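Karkcombe Community Kitchen: progress report to the Besard Fund, May

It has been a really good spring for us! The lunch club now runs 2 sessions a week, and we served 368 meals over the quarter, well up on the winter. Soup is still the favourite, though the lentil bake is catching up fast.

The starter grant for tableware is nearly spent. We chose coloured pieces over plain white after members with poor sight told us they find them easier to pick out — a lovely suggestion, and one we'd never have thought of ourselves.
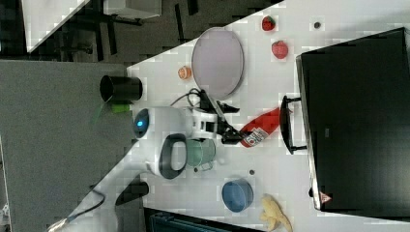
Cooking classes

Our first course, run with the Phùng bakery, was full within three days. Everyone who started it finished it, and several have asked for a second round on bread. We would love to say yes. The oven is the sticking point: it holds two trays at a time, so people end up waiting. Flikeder has quoted for a larger one and we'll send the figures with the next claim.

We have also put together a small recipe booklet and printed 100 copies. Roughly half have gone already, mostly to families at the school gate.
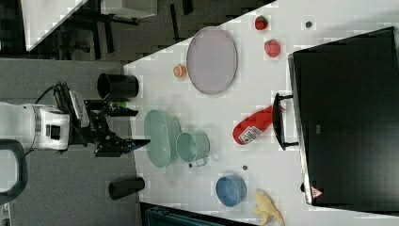 White tabletop with a black cup, May

Still to do: hygiene refresher, summer menu, oven decision.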